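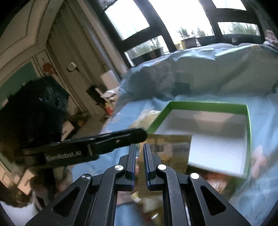
2. Progress since the last report, 07/02/2020

The repair of the village water pipes in Clitov is going forward. We have replaced 459 metres of old pipe, and 13 houses are now connected to the new line. The firm Kollus delivered the valves two weeks late — this moved the work in the upper street to June.

From the grant we have spent 70 per cent. The remaining money is enough for the upper street, but the price of gravel has risen and we ask you to allow a small change between budget lines.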